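Let Them Keep the Bathroom

By the second week of the semester, every student team in the Hulten home robotics league has to choose a room. The list is the same each year: kitchen, living room, bedroom, bathroom. Most teams pick the kitchen. Ours, at Uswood, has picked the bathroom twice now, and both times I have been asked by other coaches whether the students were serious.

They were. I think the league should stop treating the bathroom as the odd choice, and I think it should stop letting teams build rooms that are easier than any room a person lives in.

I have coached the Uswood club for 8 years. For most of that time we worked with a real arm on a real table. The table was flat and well lit, and everything on it had been put there by a student who knew what the arm could reach. We won some rounds that way. I don't think the students learned much from winning them, as the hard part of the job had been taken out before the program ever ran.

Simulation changed what we could afford to try. The club has 21 members this year and one arm, which used to mean a sign-up sheet and a lot of waiting. With Tahiri, the simulator the league adopted, each student can open a room on a school laptop and work in it on a Monday night at home. It doesn't look like much. Edges come out blocky on the older machines and the shadows are simple. The students complained for a week and then forgot it.

What they didn't forget was the toilet tank. Our task this season is tidying: find what is sitting on the lid, pick it up, put it where the task sheet says. The lid is narrow and backed by a wall, and things on it stand close together. A spray bottle can hide behind a roll of paper towels from one side and be in plain view from another. A shallow dish takes a different approach from a tall bottle. None of this is exotic. Anyone who has cleaned a bathroom has dealt with it. 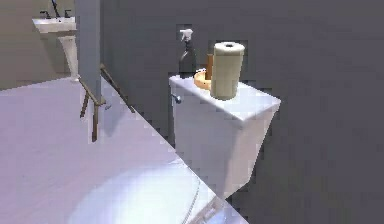
The team ran 984 attempts in the first month and logged every one. They sorted 804 of them as failures, and those were the useful part. One student noticed that the program did well when the target stood alone and badly when two things overlapped in the view. That led to a long argument over whether to move the viewpoint or change how the program decides where one object ends and the next begins. They are still having it. I have learned more about the students from that argument than from any trophy round.

There is a fair case against all this. Coaches at the Illach meet told me that a simulated room teaches students to trust the simulator – that a bottle in software never slips the way a bottle in the hand does. I agree with them up to a point. We still book time on the real arm, and I would not run a club without one. A student should see a motor stall at least once. But a bare table teaches its own false lesson, and we have accepted that one for years without much complaint.

The other objection is cost in time. A cluttered room is slower to set up and slower to score, and the judges are tired by late afternoon. My answer is to run fewer rounds. Three attempts in a difficult room tell a judge more than ten on a clear surface.

I would ask the league for two changes. First, teams should not be allowed to edit the layout of the room they are given. If the bottle is behind the roll, it stays behind the roll. Second, the failure log should count toward the score, even if only a little. Students write down what gets graded, and at present a team can throw its worst month away before the judges arrive.

Our students have already asked whether they can have the bathroom again next year. I told them yes, provided they finish the log for this one.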